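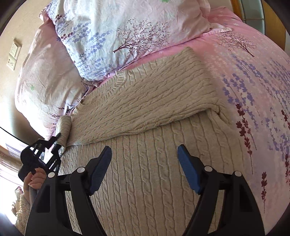
I have been thinking a good deal lately about laundry, and about who ought to be teaching machines to do it. At Urkito we collect demonstrations, meaning that people go about a chore with a gripper in hand and the recording goes into the pile a model learns from. Our share of the Cluneneck set came to 2744 episodes by the end of April, and a fair chunk of those are folding. I'm proud of every one of them, even the lousy ones, and it's the lousy ones I'd like to stick up for.

There is a habit in our line of work of tidying things up before anyone learns from them. You start with a plain table, a plain grey T-shirt and good overhead light, and you ask for the same fold 300 times. The numbers look lovely. Then somebody puts a cable-knit jumper on a flowered duvet beside a bright window, and the poor model has no idea where the jumper ends and the bedding begins. A thick knit doesn't crease where you'd like it to, either. It has its own opinions about sleeves, and anyone who has tried to get a rolled cuff to lie flat will know what I mean!

So my view, for what it's worth, is that we should be paying for homes and hands before we pay for repetitions. Give me 40 bedrooms with 40 different quilts over one tidy lab any day of the week. I'd want people who fold the way their mum taught them, people who fold left-handed, and people who give up halfway and start over from the hem (keep those, please, they're gold). The folks at Antunes tell me this makes the data harder to grade, and they're quite right, it does. I've sat up past midnight with a cup of tea trying to decide whether a fold was finished or merely abandoned, and I still couldn't tell you about a few of them.

What I'd ask in return is a bit of patience with the people doing the collecting. Working a sleeve with a pair of rubber-tipped fingers is slower than you'd think, and your wrists know all about it by mid-afternoon. Dukitz, our scheduling tool, still assumes a jumper takes as long as a tea towel, and I've grumbled about that to anyone who'll stand still. If a collector needs a longer slot for the woollens, give it to them. A rushed fold teaches rushing, and I'd sooner have fewer episodes in May and see some proper care taken over the cuffs.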